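Imprimir | Enviar por e-mail

Pesquisar no site... OK

Como tratar uma mesa de madeira clara com óleo

Quem me conhece sabe que gosto de madeira com ar de madeira, sem aquela camada grossa de verniz por cima. A mesa da minha oficina, em Tomar, leva óleo todos os anos em junho, e o trabalho faz-se com calma numa tarde – mais o tempo de secagem, claro, que esse não se apressa!

1. Lixar
Comece com uma lixa média e acabe com uma fina, sempre no sentido do veio. Aspire bem o pó e passe um pano ligeiramente húmido.

2. Aplicar o óleo
Deite pouco de cada vez e espalhe com um pano de algodão. Passados uns minutos, retire o excesso. Espere 8 horas e dê a segunda demão (duas costumam chegar, mas a minha, que era muito seca, pediu três).

Estenda os panos usados ao ar livre, bem abertos, até secarem – amontoados podem pegar fogo sozinhos.

3. Usar a mesa com juízo
Nos primeiros dias, nada de copos molhados nem de tachos quentes. Depois disso, uma mesa de madeira clara aguenta bem o trabalho de todos os dias.
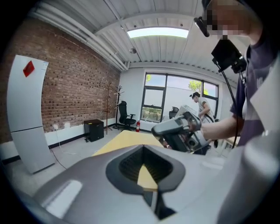 4. Manutenção
Limpe com um pano macio e sabão neutro. Quando a água deixar de formar gotas, volte ao passo 2.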